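Terside Table Clearing: read me first

Written by me, Tia Marsden, with a lot of nagging from Tzu-hsuan Pan

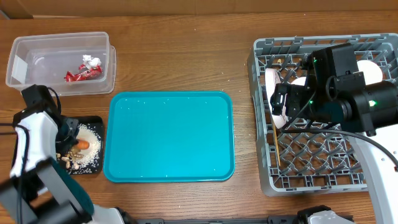 So, the short version. We have a folder of 700 pictures of tables with food bits on them, and of the trays, boxes and racks that go with clearing up, and you're welcome to use it. I look after the naming and the notes, so if something is labelled daftly, that's me.

What's in it

Mostly small dry food. Uncooked rice, peanuts, bits of orange veg that I've put down as carrot unless I really couldn't tell (then it's just "orange piece"). Rice is the star and also the pest! It gets past the edge of whatever tray it's on and sits on the wood, and if you're labelling you have to decide whether those few stray grains belong to the heap. I say no. They get their own label, "spill", even if it's only a few grains. Ketsara Suksawat disagrees and her reasons are in notes_ks.txt if you fancy a read.

Names for the things on the table

small tray: the black square one
big tray: the turquoise one with the rounded corners and raised rim
bin box: the clear plastic one, for wrappers and scrunched-up paper
rack: the grey plastic dish rack, the one with diamond-shaped holes and pegs along the rim

Please stick to these. We had 38 spellings and variations in the first version (turquiose, anyone?) and I spent most of a wet December sorting them out.

Is a tray empty?

This one comes up a lot. A big tray with a sprinkling of grains on it is NOT empty in our labels, it's "crumbs". I know it looks empty if you squint. Empty means nothing on it at all, and the same goes for the bin box: one wrapper lying flat on the bottom and it's "in use". If the light is bouncing off the rim and you can't tell, mark it "unsure" and move on, we'd much sooner have an honest unsure than a guess.

Folders

tables/ has the pictures
labels/ has one text file per picture, same name
old/ is version 1, please don't use it, I only keep it because Samran Srisuk still has a script that reads it

Known niggles

White rice on a pale background is hard to see, and white rice on anything shiny is worse. Peanuts in shadow have been missed in places. There are 8 label files where I swapped small tray and big tray by mistake, fixed in version 2, but if you downloaded it early then grab it again.

Clear plastic is also a pain. The outline of the bin box is drawn round the outside of the lip. Gebremedhin Tsegaye would like it drawn round the inside and may yet wear me down.

Last changed 6th September. If you spot anything wrong, add a line to fixes.txt with the file name and what you think it should say, and I'll go through them when I next have a free evening.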